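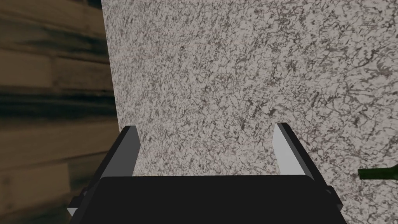
Granitarbeitsplatte reinigen und neu imprägnieren

Lesezeit: 3 Minuten

Granit hat den Ruf, alles auszuhalten. Das stimmt für heiße Töpfe und stimmt nicht für Olivenöl, wie ich seit einem Raclette-Abend im März weiß. Der Fleck war so groß wie eine Untertasse und hat mich mehr beschäftigt als manche Steuererklärung.

Zuerst der Wassertest. Einen Esslöffel Wasser auf die Platte geben, am besten neben der Spüle, und 15 Minuten stehen lassen. Perlt es danach noch, können Sie den Rest dieser Seite mit gutem Gewissen vergessen. Ist der Stein darunter dunkel geworden, ist die alte Imprägnierung hin.

Was Sie brauchen:
- pH-neutrales Spülmittel
- 2 Mikrofasertücher, die noch nie Weichspüler gesehen haben
- Natron, falls Fettflecken da sind
- Frischhaltefolie und Malerkrepp
- Steinimprägnierung für Lebensmittelbereiche
- Handschuhe und ein offenes Fenster

Essig und Zitronensäure bleiben im Schrank. Meine Schwiegermutter ist anderer Meinung, aber ihre Platte ist auch stumpf.

1. Alles runter, auch die Kaffeemaschine. Nein, drumherum wischen gilt nicht.

2. Mit lauwarmem Wasser und einem Spritzer Spülmittel abwaschen, zweimal klar nachwischen, trockenreiben. Festgebackenes mit einem Kunststoffschaber lösen.

3. Fettflecken: Natron mit Wasser zu einer Paste anrühren, ungefähr wie Zahnpasta, und fingerdick auftragen. Folie drüber, Ränder abkleben, über Nacht liegen lassen. Am nächsten Tag die Folie abziehen, die Paste trocknen lassen und abnehmen. Bei mir waren drei Durchgänge nötig. Boyang Tan, der mir die Methode empfohlen hat, sprach von einem.

4. Die Platte 24 Stunden trocknen lassen. In dieser Zeit will garantiert jemand Nudeln kochen — bleiben Sie hart.

5. Imprägnierung an einer unauffälligen Stelle probieren, dann dünn und gleichmäßig auftragen. Ich nehme die von Herov, die riecht streng, lässt sich aber gut verteilen. Die Einwirkzeit steht auf der Flasche.

6. Überschuss gründlich abnehmen, bevor er antrocknet. Wer das verpasst, poliert 45 Minuten lang Schlieren. Fragen Sie nicht, woher ich die Zahl habe.

7. Aushärten lassen, so lange der Hersteller es verlangt, und dann den Wassertest wiederholen. Zieht das Wasser immer noch ein, kommt eine zweite Schicht drauf.

Sehr dunkle, polierte Sorten nehmen oft kaum etwas auf und brauchen gar keine Imprägnierung. Risse und ausgebrochene Kanten sind ein Fall für den Steinmetz.

Zuletzt erschienen
- Silikonfuge an der Spüle erneuern
- Schneidebretter ölen, ohne die Küche mitzuölen
- Kalk am Wasserhahn: was hilft, was nur schäumt
- Leser fragen: Sivaprasad Varma und die klemmende Schublade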